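Sorting Cubes by Color with a Small Printed Arm

Project report, Introductory Robotics, spring term

What we set out to do

Our group wanted to teach a small robot arm to sort painted wooden cubes by color. Blue cubes belong in the bowl with the blue rim and red cubes in the bowl with the red rim. The arm learns from recordings of a person doing the job with a second arm, called the leader, which the working arm copies. After training, the leader is unplugged and the arm runs from the camera picture alone.

We named the project Nollero. The name has no meaning. Khang needed something to call the folder.

Setup

The fingers and brackets were printed in the school lab. The first set of fingers was too smooth and the cubes slid out, so Lefteris Tsolakis printed a second set at a coarser layer height and we kept those. The servos came from the class kit. We replaced the one at the wrist in the second week after its gears stripped.

Both bowls and the tray have marked positions on the table. We learned to be strict about this. During early recordings the red bowl crept toward the table edge over an afternoon, and the model trained on that data reached for a spot between the old place and the new one.

Recording

We recorded 77 episodes, mostly after 3:30 on Tuesday. One person drove the leader arm, one reset the cubes and one watched the camera feed. We threw out any episode where the driver dropped a cube outside the bowls or stopped for more than a few seconds.

Ekow Baidoo drove most of the good ones. His movements are slow and he always comes in from the same side. Khang drives faster, and the model trained only on his episodes tended to close the gripper early. In the end we mixed both drivers, with more of Ekow's.

Training

Training took nearly four hours per run on the lab computer. We did three full runs. The first used only single cubes on the tray. The second added groups of cubes. The third added mixed bowls, where the arm has to take a cube of the wrong color out of one bowl and put it in the other.

The mixed bowls were Ms. Fuchs's suggestion, and they turned out to be the hardest part by a wide margin. A cube on the tray has space on all sides. A cube in a bowl may be leaning on another one, and the rim limits the angle the fingers can come in from. The model also has to leave the correct cubes alone – our second model picked up whatever was closest.

Mixed bowl tests

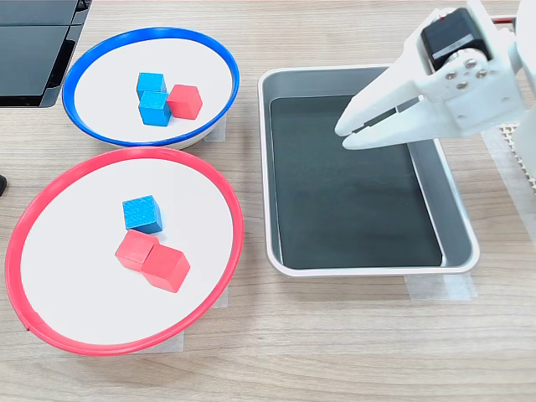

By Trinh Lưu, with Ekow Baidoo, Khang Tăng and Lefteris Tsolakis
Project advisor: Hannelore Fuchs

A mixed start has both colors in both bowls, with one red cube in the blue bowl and one blue cube in the red bowl. The correct result takes two moves. We let the arm choose which to make first and did not count the order as an error.

The red cube is the harder one when it touches a blue neighbor. Often the fingers closed on both and lifted neither. Opening the gripper wider made this worse. Starting the descent farther from the neighbor helped, and we recorded extra episodes just for that move.

The blue cube in the red bowl went better when it stood apart from the others. The usual mistake there was letting go too soon, over the rim.

What we would change

We would tape everything down on the first day. We would also keep written notes on the lighting, as the lab blinds were open for some sessions and closed for others, and we can no longer tell which.

The next group will get our recordings and the finger files. Lefteris is still working on a version with a narrower tip – the drawings are in the shared folder under "fingers 4".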